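Moving the archive off Flidgate

Flidgate announced in February that it was dropping its free tier, so I spent the spring deciding where 3,583 old emails should live. The requirements were simple: plain files on disk, full-text search, and no subscription.

The export came down as one large mbox file. I split it by year with Bilow, a command-line tool that handles odd character sets better than most. It rejected 13 messages, all with broken headers. I fixed those by hand in a text editor - slow work, but the errors were all on the date line.

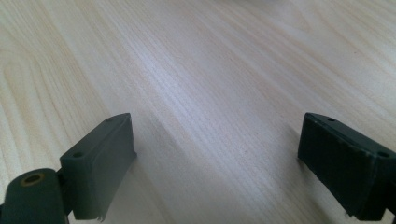

Apaza wrote in to ask why I didn't keep the single mbox and index it as is, given that most mail programs will open one without complaint. Fair question. A single file has to be copied whole every time one message changes, and my backup runs over a slow line. Split by year, only the current file moves. The nightly job dropped from some 40 minutes to 2.

Search took longer to settle. Tidbridge builds its index quickly but ignores attachments unless you turn them on in the config file, and the setting is read only at startup. After a restart and a full rebuild, it found text inside PDFs as expected. Scanned PDFs are still invisible to it.

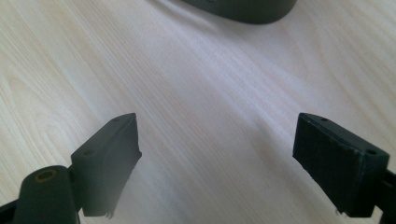
Yến Phan
Writer and site maintainer

One more note on folders. I dropped my old labels entirely. Most of them held a handful of messages, and several overlapped. Year plus search covers nearly everything I look up, with tax receipts as the exception - those have their own directory and a second copy on an external drive.

The split script still needs a check for duplicate message IDs. I'll post it once that part is done.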